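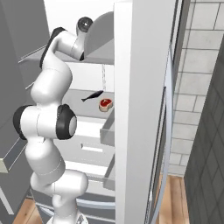
Kullulwood Community Pantry
Progress report to the Mangundap Fund
26 March 2025

Dear friends at the Fund,

Thank you again for your patience while we got this written - it has been a full winter, and a good one. When we last wrote, the Trarkstead site had only just opened its doors and we were still borrowing tables from the church. Since then we have given out 2,451 food parcels across both sites, and 43 households in Trarkstead now come to us regularly, many of them families who used to take two buses to reach Kullulwood.

Your grant has gone mainly on chilled storage, as agreed. Before, we had to turn down milk, yogurt and most fresh vegetables, and it hurt to say no to people who had driven over with a full trunk. Now we can take them. The dairy at Pridutari has been sending us its surplus every week, and we are very grateful to them. The rest of the money paid for shelving, a second set of food safety classes and fuel for the van.

Not everything has gone to plan. The van was off the road for most of January with a bad clutch, and the repair came to almost $300 more than the quote. We covered that from our own reserves, so it does not appear in your budget lines. We also closed the evening session in Kullulwood after a slow start, and moved those hours to Saturday mornings at Trarkstead, where the line had been getting long. I should have asked you before making the change and I am sorry I didn't - please do call me if it causes any trouble on your side.

The cooking classes you asked about are still to come. Our teacher had a baby (a girl, both doing well!) and we would like to wait for her, so the first class will now be in May. The money for ingredients is set aside and untouched.

Receipts and the budget sheet are attached. You would be very welcome to visit any time, and there is always soup on at noon.

With warm thanks,
Bujar Softić
Pantry Manager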